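The Stiveo picking kit from Hirnent was reviewed over the course of June. This post records the findings for readers who may be weighing the same purchase. Hirnent supplied the kit at the standard trial rate and did not see the text before publication.

The kit consists of a gripper, a bracket, a cable set, and a license for the Obura software. The buyer provides the arm and the bin. Installation took two working days. Most of that time went to cable routing, a subject to which the manual devotes a single page. Juniper Mbeki of Hirnent answered questions by telephone and later sent a revised drawing, which should be in the box.

Testing was confined to mixed household items, as the sales literature makes particular mention of them. Items were placed in the bin by hand, without any attempt to arrange them kindly.
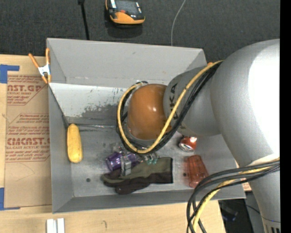

*Mixed-item trial: the gripper finger over the purple cup, with the work glove alongside.*

Rigid objects gave little difficulty. Clear and translucent plastics were less reliable, and the software often asked for a second look before committing to a pick. Soft items were the weakest category. A glove lying against another object was sometimes treated as part of it, and the setting intended to correct this made the whole cycle slower.

A full changeover to a new set of items required about 48 minutes, including the calibration routine. Calibration must be repeated whenever the bin is moved, so clamping the bin in place before starting is strongly advised.

The Cirkell support plan is sold separately and runs for 3 years. Replies to written requests were courteous, although one concerning the license key remained open for 21 days. Buyers with an older controller should ask for written confirmation of compatibility before placing an order. The trial unit has been retained for a further month so that the next software release can be tested on soft items.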